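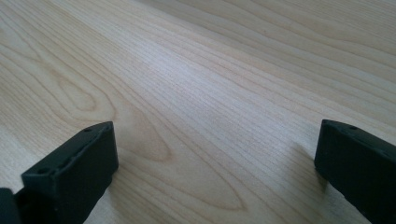 Stulteck makes a hand-held gripper kit for recording everyday handling tasks, and we are looking for people to try it out before it goes on general sale. The kit is a pair of black fingers on a hand-held body, with a camera fitted behind them, a charging lead and a printed guide. You hold it, close the fingers on things and put them down again, much as you would with your own hand. Each session starts over a clear stretch of table, with the two fingers open and their tips held just above the surface. A pale wooden top with visible grain is fine, and so is a bit of shine from a window or lamp. After that you work through the task cards at your own pace.

We need 15 people for the trial, which runs through May at our workroom in Grorley. No technical background is needed. We want people who cook, tidy, mend, pack or sort things as part of normal life and who will tell us plainly where the kit gets in the way. Left-handed people are especially welcome, as most of our testing up to now has been done by right-handed staff.

What you will do

You will come in for three sessions of 100 minutes each, with a break in the middle. The first session covers how to hold the kit, how to start and stop a recording and how to change the finger pads. In the second and third you will follow a set of cards, for example folding a cloth, moving cups from one side of the table to the other or putting cutlery into a tray. After each card you fill in a short form. We ask about grip, weight, tiredness in the wrist and whether the guide made sense.

Some of the cards are dull. You may be asked to repeat a task more often than you would like, and we would sooner you said so and stopped than carried on with a sore hand.

What you will get

Payment is £135 for all three sessions, paid by bank transfer once the third is finished. If you have to drop out part way, you will be paid for the sessions you have done. Tea, coffee and sandwiches are provided. Bus fares within Grorley are refunded if you keep the ticket. There is no parking on site - the nearest car park is at Tellgate, a short walk away.

Who can apply

You must be 18 or over and able to read the task cards in English. You should be able to stand or sit at a table for the length of a session. Tall stools and ordinary chairs are both available. Please do not apply if you have had an injury to your hand or wrist in the past six months, or if you work for a company that sells similar kits.

Recordings and privacy

The camera on the kit points at the fingers and the table. It may pick up your hands and sleeves, and sound is switched off. Recordings are stored under a number and kept apart from your name and bank details. You can ask for yours to be deleted at any time up to the end of the trial.

How to apply

Write to Sylvain Roussel, trials lead, using the contact form on the Stulteck website. Put "Grorley trial" in the subject line and tell us which hand you use, whether mornings or afternoons suit you and anything we should know about access. The workroom is on the ground floor of the Arnaud building, Unit 13, and has a level entrance. Morning sessions begin at 9.30 and afternoon sessions at 1.30.

We reply to everyone. If the trial is full we will ask whether you want to go on the list for the next one.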